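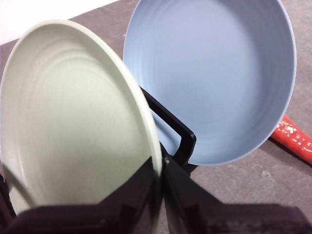
Wrist cam, green pan at the fingers, blue pan behind it.

June, afternoon session, Lanlow bench

Pan sorting task for the student project. Goal for this week is still the same: take a pan off the table, put it in the rack, go back for the next one. Arm is running the Joltudari control build from last month with no changes except the grip force setting.

Started with the green pan. Approach from the rim works better than going for the middle. When the pan is tilted the rim is easy to find in the wrist view, and the planner gets a decent line on it. When it lies flat the edge gets lost against the gray and the arm stops short.

Blue pan is harder. The handle is an open loop, black, and so are the fingers, so the segmentation keeps joining them into one shape. Tried raising the contrast. That helped a little with the handle and made the speckle on the green pan show up as noise, so I put it back. Someone could try colored tape on the fingertips. Iltton has a roll in the drawer under the printer.

Grip force: 50 was too low, pan slid out on the lift both times. Left it at 246 for the rest of the session. Don't go higher on the coated pans until we have pads on the fingers, I don't want to scratch them.

The red thing by the blue pan gets picked up as a target now and then. Added a color mask for it in the config. Mask is crude and will probably also hide the red lid when we get to lids.

Log folder is up to 686 files. Please stop saving test clips there, they go in the Sebastian folder with the calibration shots. I moved what I could find but did not rename anything.

White area at the back of the table is blowing out the top left corner of the wrist view. Exposure is on auto. Next time lock it before the first run and note the value on the sheet.

To do:
fingertip pads
tape test on the blue pan handle
redo the hand-eye calibration, last one was before we moved the base
ask about a second rack, same height as the first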